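Project report, sports management course, second year
Author: Ileana Enache
Supervisor: Emanuel Zamfir
Handed in: 26 June 2017

## 1. Subject of the project

My project is about the organisation of a school volleyball tournament, the Gernholm Cup, which was played in April in the sports hall of Gernholm. I wanted to find out how the time between matches is used, and whether a change in the timetable can make the waiting shorter for the teams. I worked together with Nelu Husar, who made the timetable, and with Vasilică Mihăilă, who was the head referee.

The tournament had 17 teams. This is an uncomfortable number for making groups, and a large part of our discussions before the event was about it.

## 2. How the tournament was planned

In the year before, all the teams played in one long list, and when one match went to a third set everything after it was late. Nelu Husar proposed to divide the hall into 2 courts with separate lists. Teams from the same school were kept on the same court, so that their teacher did not need to run from one side to the other.

The first plan gave every match the same length. Vasilică Mihăilă did not agree with this. He said that the younger teams need more time to change sides and to understand the decisions of the referee. We accepted his opinion and made the matches of the younger teams the first ones on each court, with a longer pause after them.

The entry forms were collected with Plollon, a simple online form. Some schools sent the list of players on paper, and I typed these myself.

## 3. What I measured

During the tournament I wrote down the start and the end of each match on court one. Nelu Voicu did the same on court two. Afterwards I put both lists in one table and calculated the waiting time of every team. All the waiting times together came to 953 minutes.

We also gave a short questionnaire to players and parents and received 305 answers. The questions were about the timetable, the information in the hall and the food stand. The most frequent complaint was that the loudspeaker could not be understood near the entrance. The second was that the results on the wall were changed too late.

## 4. Results

The matches on court one kept well to the plan. On court two there was a delay after the fourth match, when the net had to be fixed, and it was never fully recovered. The teams there waited longer, and their answers in the questionnaire were also less friendly.

I think the two separate lists were a good decision, but a free place in the timetable should be left on each court before lunch. I would also ask one person to take care only of the results on the wall. I did this task together with the time lists and it was too much for me.

I thank the team of Yan, who lent us the scoreboards.
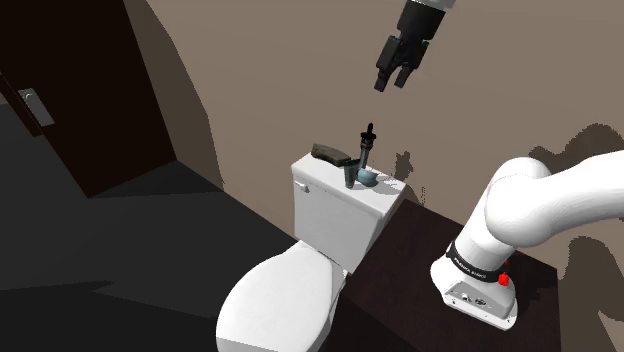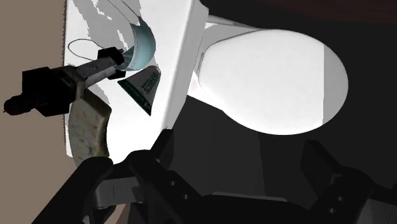

*Reading time: 2 minutes*

## 5. Remarks for the next group

The table with all the times is in the course folder, under the name "Wondau". Please do not change the first sheet, the other ones take their numbers from it. Emanuel Zamfir has the paper questionnaires.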